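How Wool Gets Off a Sheep and Into a Sweater

A sheep's wool keeps growing all year long. Most farm sheep cannot shed it by themselves, so people have to cut it off. This page explains who does the cutting, when they do it, and what happens to the wool next.
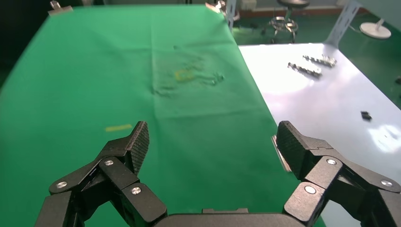
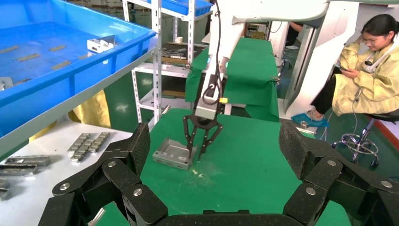
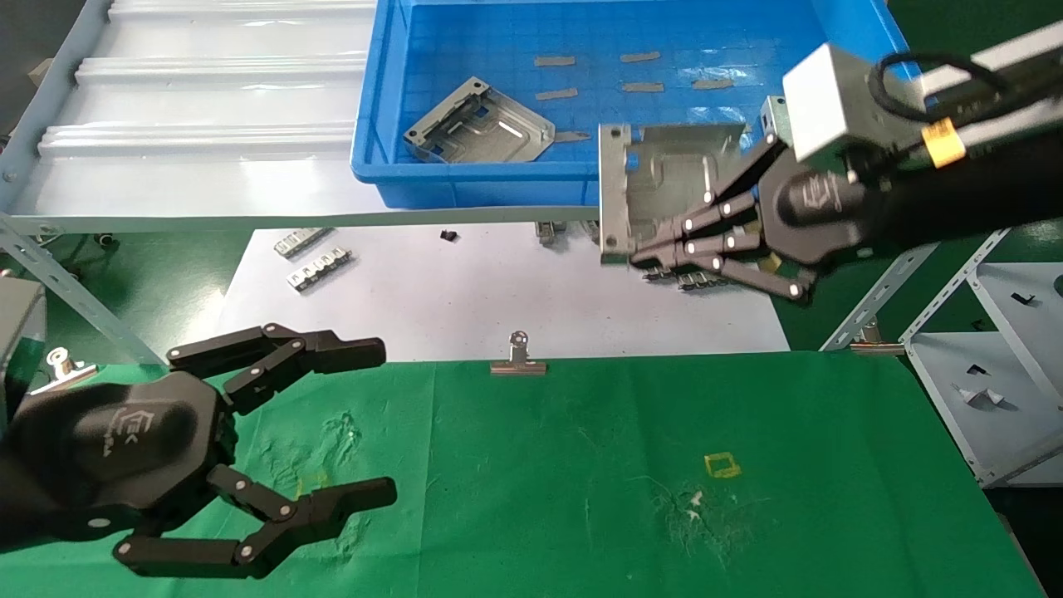

When are sheep sheared?

Most flocks are sheared once a year, in spring or early summer. The sheep then stay cool in hot weather, and they have time to grow a new coat before winter. At Praston Farm, Naledi Mathebula keeps 44 ewes. A ewe is a female sheep. Her ewes are sheared in spring, and by September their wool is thick again.

Does it hurt?

Shearing is a lot like a haircut. The shearer sits the sheep up on its bottom and leans it back against his or her legs. Most sheep stay fairly still in this position. Sometimes a sheep gets a small nick, and the shearer puts medicine on it. A good shearer works carefully and keeps the skin stretched flat.

Trygve Söderlund has sheared sheep for 18 years. He takes 4 minutes on each ewe. He starts with the belly wool, which is usually dirty, and keeps it apart from the rest. Then he works along the sides and over the back. The wool comes away in one big piece called a fleece.

What happens to the fleece?

The fleece is thrown out flat on a table with slats. Bits of straw and short ends of wool fall through the gaps. A person called a wool sorter pulls off the dirty edges and checks how long and strong the wool is. Then the fleece is rolled up and packed in a big bag.

At the mill the wool goes through these steps:

Washing. Raw wool is greasy. The grease is called lanolin, and it is used in hand cream and lip balm.

Carding. Rollers covered in tiny wire teeth comb the wool until the fibers are untangled.

Spinning. The fibers are twisted together to make yarn.

Dyeing. The yarn is colored. Some wool is dyed before it is spun.

Words to know

Fleece: all the wool from one sheep.
Flock: a group of sheep.
Lanolin: the natural grease in wool.
Ram: a male sheep.
Yearling: a sheep between one and two years old.

Try it

Ask an adult for a piece of wool yarn. Untwist one end and pull it apart gently. The thin hairs you find are the fibers.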